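Sorting the Bench: our tool tub project, written up

For my practical project this term I chose the least glamorous thing in the whole workshop at Katene — where the small tools live. I'd spent too many afternoons looking for a pair of pliers that were under somebody's drawing, so I wanted to see if one clear tub on the table would fix it.

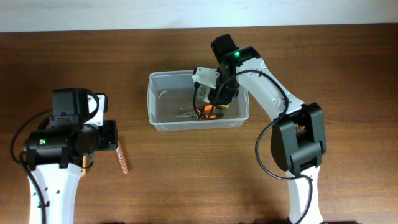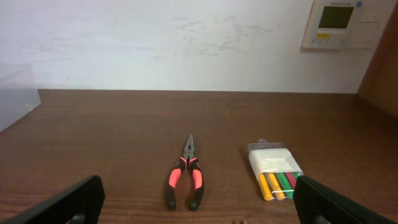
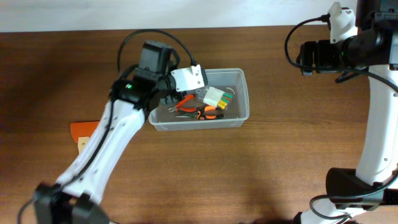 Page last changed: September

What I wanted to find out

My question was pretty simple. Does a shallow see-through tub get used more than a drawer? We already had a drawer unit (the Punik one by the sink, with the labels peeling off) and people did put things in it, but only at the very end of the day when somebody shouted. My guess was that if you could see the pliers from where you were sitting you'd be more likely to drop them back in.

How I did it

I kept a tally sheet for the drawer first and then for the tub. Everyone who finished with a small tool put a mark in one of two columns, "put back" or "left out". The tub had to be low enough to reach into without looking, and it had to be clear. Rounded corners were a bonus as they're easier to wipe.

Needle-nose pliers were the obvious thing to start with, because they get borrowed more than anything else we've got. The coloured sticks stayed in their packet. I did think about tipping them in loose but they'd have ended up under the pliers, and then you'd have the same old problem of digging about!

What happened

With the drawer I got 1094 marks altogether, and with the tub 1012, so the two are close enough to compare. In the drawer weeks 42 per cent of the marks were "put back". In the tub weeks it was about 71 per cent, which was a lot better than I'd hoped for. I lost 39 marks from the tub sheet when it got soaked, and I've left those out completely.

The main trouble was bits. Offcuts and snapped ends of things kept turning up in the tub, and once there's rubbish in it people start treating it like a bin. I ended up emptying it every day at four o'clock. Two pairs of pliers lying across each other are also more of a nuisance than I expected — the handles hook together and you lift both.

What I'd change

I'd try a divider down the middle, or a second tub from Radix if the budget stretches. I'd also like to run the drawer and the tub at the same time, as people may just have got tidier as the term went on and my sheets can't tell me that. The group at Sarkelport are trying a pegboard for theirs and I'm hoping to borrow their numbers when they've finished.

Related projects
Pegboard or drawer? (Sarkelport)
Labels that stay stuck
A better home for offcuts
Sweeping up: a timetable that worked

Contact the workshop | © Katene student projects | Back to top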